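Raneo 폼 패드 그리퍼 (손에 쥐고 쓰는 방식)

가격 261유로 / 교체용 폼 패드 별매

집안일을 기계에 맡길 수 있느냐는 문의를 참 많이 받습니다. 저희 Starnura 식구들도 늘 궁금해하는 이야기라 조금 길게 적어 볼게요. 수건 개기나 컵 옮기기는 이제 제법 기대해 볼 만한데, 부엌으로 들어가면 아직 갈 길이 멉니다. 특히 반찬통 뚜껑처럼 얇고 투명한 물건은 사람 손에는 아무것도 아니어도 기계에는 꽤 까다로운 상대랍니다!

Raneo는 사람이 직접 손에 쥐고 집안일 동작을 보여 줄 때 쓰는 도구입니다. 두 손가락 안쪽에 짙은 회색 폼 패드를 붙였고, 손가락은 검은색 플라스틱입니다. 관절에는 황동색 부싱이 들어갑니다. 설계를 맡은 Afaf Khalaf 씨는 패드 모양을 두고 겨울 내내 고민했어요(12월에만 도면이 몇 번 바뀌었는지 모릅니다).

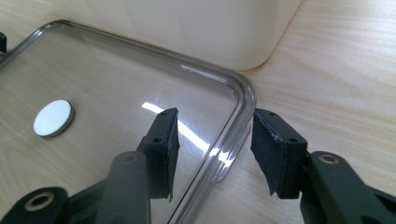 패드는 쓰다 보면 닳는 소모품이니 가장자리가 많이 해졌다 싶으면 아끼지 말고 갈아 주세요. 뚜껑 여닫기를 혼자 척척 해내는 기계를 찾으신다면 아직은 조금 더 기다려 주셔야 할 것 같습니다.

무게 133g
재고 문의는 상품 문의란에 남겨 주세요.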